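Sunday, August 17, 2025

So I finally made it out to the Beswood gallery, after saying I would since January! It's a 55 minute drive if you don't miss the turn (I missed the turn), and the road in goes along the lake with pines on both sides, so I wasn't exactly suffering.

The building used to be a boathouse and it still smells a bit like one. Downstairs is all Deming Liang right now, big landscapes of the lake in bad weather, and I went through it twice before I even looked at the stairs. There's one called Ondik, Morning that's almost entirely gray, and I sat on the bench in front of it until a school group wanted the bench. 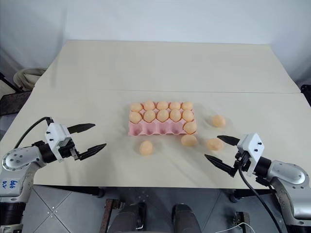 Eggs and a pink carton on a cream-colored table.

Upstairs is the smaller room, with drawings by Junhao Ding. They're mostly charcoal, mostly of hands and boats – very quiet stuff, and hung too low if you ask me. I'm tall though. My sister had no complaints. The window up there looks straight across to the Collinia side, and you can pick out the ferry landing from two of the paintings downstairs.

A few of you wrote after my last gallery post wanting the practical bits, so I've put those in too.

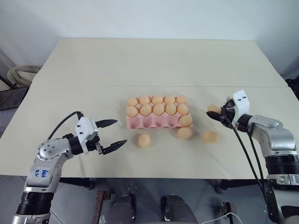
How much is a ticket to the Beswood gallery?
Adults pay 7 dollars at the desk, and kids get in free.

The cafe is one counter and a coffee machine, but the cardamom buns are great and I bought extras for the car. They also sell prints by the door. I came very close to getting the big one of the storm, then saw it was 100 dollars and bought postcards like a sensible person. Next time, maybe.

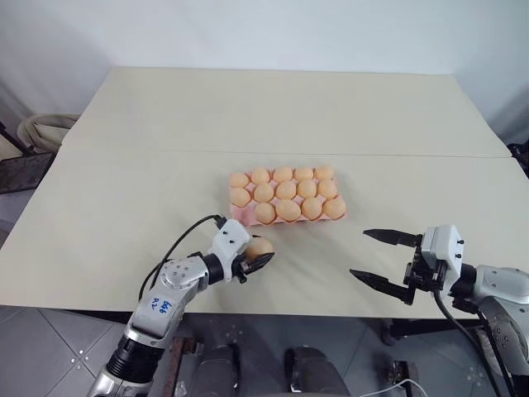 Can you walk from the gallery to the lake?
There's a gravel path behind the building called the Peng trail, and it gets you to the water in a few minutes.

We did the path after lunch in the wrong shoes and sat on the rocks until the wind picked up. My sister wants to go back when the leaves turn, and I still want that storm print.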